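Sternura service cell

The Sternura service cell is a single-arm robot station for handling parts inside used computers. It was set up by the refurbishing firm Uvix at its Brunton workshop in May, under technician Buppha Prasertsri. Trade notices have called it "self-running," a claim its own maintenance log does little to support.

Setup

The arm carries a black gripper with a small camera mounted close to it. Camera and fingers must be realigned whenever either is removed, a job the supplier put at 19 minutes and Prasertsri's log puts at around 40. Practice work is done on Dell boards left in their cases, where the processor socket sits between two banks of memory slots and there is little side room for the fingers.

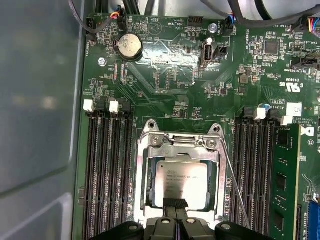

Upkeep

The finger linkages are held by hex-socket screws, checked for looseness every 22 shifts. Finger pads are replaced when they look shiny, a rule that rests on habit – no wear measurements have been published. Cables in the computer are a common source of trouble, and an operator is expected to tuck them aside by hand before a run.

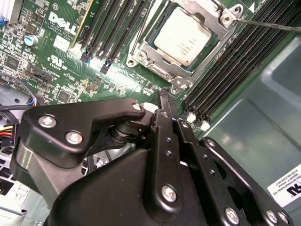

Repairs have mostly involved the joint behind the fingers. Usa Wattanapong, who rebuilt it twice, blamed grit; the supplier blamed overtightening. Neither explanation was tested.

Assessment

Uvix says the cell saves labor. Its figures leave out alignment and cable work, and a review by Charito Lagman found no fair comparison with a person at a bench – the one test most buyers would want.

Last edited 2022-07-09 | Contact the editors | Back to top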